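Where the small parts live

The stores at Plokeck used to be a wall of cardboard. Boxes came in from suppliers, were opened with a knife and stayed on the shelf until the bottoms gave way. People who worked at the Sirnside site learned to carry them with one hand underneath.

The change to plastic bins began in December, when the firm moved its assembly benches into one hall and had to decide what would come along. Anything that had not been used in two years was sold or scrapped. What remained was sorted by the job it belonged to, and each job was given a bin.

Blue was chosen for parts waiting to be put together. Finished pieces go in grey, and returns in red. The bins came from Nogueira, a supplier in Nommont, and the first order was for 100. It was too many of the large size and too few of the small, and the second order put that right.

A bin at the bench is kept shallow in its contents. Parts are stacked on the floor of it where a hand can get round them, and the rest of the space is left alone. Filling to the rim saves a trip to the stores but costs more time in rummaging, and pieces at the bottom get scratched.

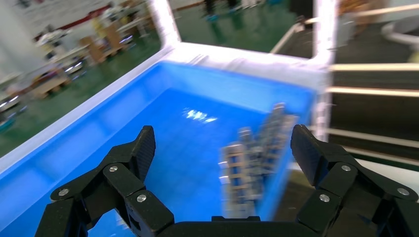

One of the assemblers would have preferred trays, and told us that a deep bin is fine for blocks and brackets but hopeless for washers, which slide into the corners and have to be picked out with a fingernail. The washers have since gone into tubs with lids.

Cleaning is done on Fridays. The bins are tipped out, wiped with a damp cloth and left upside down over the weekend. A full wash takes place every eight weeks. Labels are the weak point, as the glue lifts at the edges and collects dust, and the stores now use card slipped into a clear holder.

A bin lasts about five years at the benches. Cracks start at the corners, usually after a drop, and a cracked one is taken off parts and used for offcuts and packing paper. The old shelves were kept. They were cut down to bench height and given a coat of white paint.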